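November, 6:40 a.m.

Hardness test first, before coffee. Kitchen cold tap, run for two minutes, then the drop kit. Color change came at the same count as last week, so the supply has not moved. I had half expected a change after the main work on the Stonbridge side of the hill, but the utility notice only said pressure might vary, and it did vary, for one evening.

The softener is the real subject of the week. It is a Gasik single tank with a metered valve, installed before we bought the house. The previous owner left the manual and a handwritten card with the settings. The card has the capacity between regenerations as 3,750 gallons. The valve was set to 300. Either someone misread the card or someone was chasing a problem I have not found. At 300 gallons it regenerates every couple of days and eats salt, and that matches what I have been carrying down the basement stairs since we moved in. 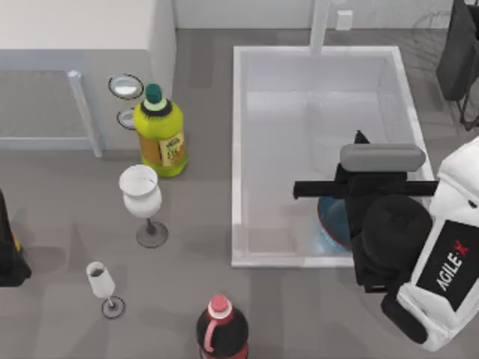
I worked the capacity out again last night on paper. Resin volume from the plate on the tank, grains per gallon from the kit, minus a reserve of 200 gallons for a heavy laundry day. My figure lands well under the one on the card but far above the one on the valve. The card may date from before the resin was topped up, or the water may have been softer then. I have no record either way. I set the valve to my own figure and wrote it on a new card with the month. The old card stays in the envelope with the manual.

Called Genji Shibata at lunch. He services these for half the street and is patient about questions. His points, as I wrote them down:

Salt dose matters more than frequency. A low dose often is fine, a high dose often is waste. Check the dose before touching anything else. (I had already touched something else.)

The brine tank should have a few inches of water above the grid after refill. If it is much higher than that, suspect the float or the drain line flow control.

Bridging is common in damp basements. Push a broom handle down through the salt. If it stops short, break up the crust gently and do not hit the tank wall.

Did all three after lunch. The dose was high, set to the second highest notch. Moved it down two. Water level was good. There was a bridge, maybe a hand's width thick, with a hollow under it. It broke with moderate pressure. So for some part of the last month the unit may have been running its cycle on weak brine, and the frequent regeneration would have hidden that. Two faults covering for each other. I should have checked the tank before doing any arithmetic.

3:15 p.m. Started a manual regeneration with the valve cover off so I could watch the cam. Backwash ran ten minutes, drain clear after the first minute. Brine draw was slow but steady. I marked the level on the outside of the brine well with tape at the start and again every five minutes, and the marks are close to evenly spaced, so I take it the injector is clean enough. I did not open it. The screen gets cleaned in spring along with the sediment filter.

The sediment filter is a separate annoyance. The housing is a Wurkidley and the cartridges I bought are Kang, which are sold as a standard size and fit, except that the end gasket is slightly thinner. It seals. I do not like it. Birutė Baranauskienė at the hardware counter thinks the thicker gaskets can be ordered alone, in bags of 100, and that is ninety-nine more than I want. She offered to split a bag with whoever else has asked. I left my number.

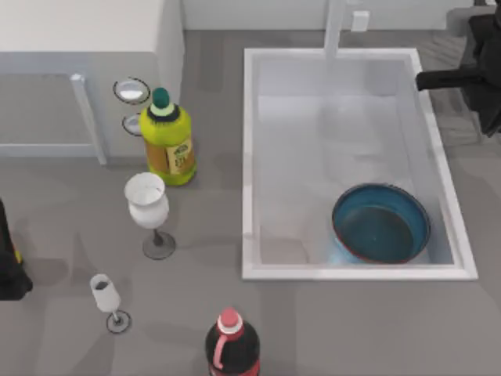

While the cycle ran I descaled the kettle and the shower head. Kettle: citric acid, one tablespoon to a quart, heated and left half an hour. The scale came off in flat pieces. Shower head: same solution in a bag held on with a rubber band, one hour, then an old toothbrush over the nozzles. Two nozzles still spray sideways -- they may be worn and not blocked. I will repeat once with a stronger mix before I price a replacement.

5:30 p.m. Cycle finished, bypass confirmed open to service, valve cover back on. Ran the cold at the laundry sink for five minutes and tested there, since the kitchen cold is plumbed around the softener and tells me nothing about it. One drop to change. Good. Hot side will lag until the heater has turned over, so I will test it tomorrow and not worry about tonight's number.

Meter reading written on the basement door frame. Salt at the third rib of the tank. Next check when the counter shows 200 left, or at the end of the month, whichever is sooner.

To buy: one bag of salt (pellets, no crystals), test reagent, masking tape.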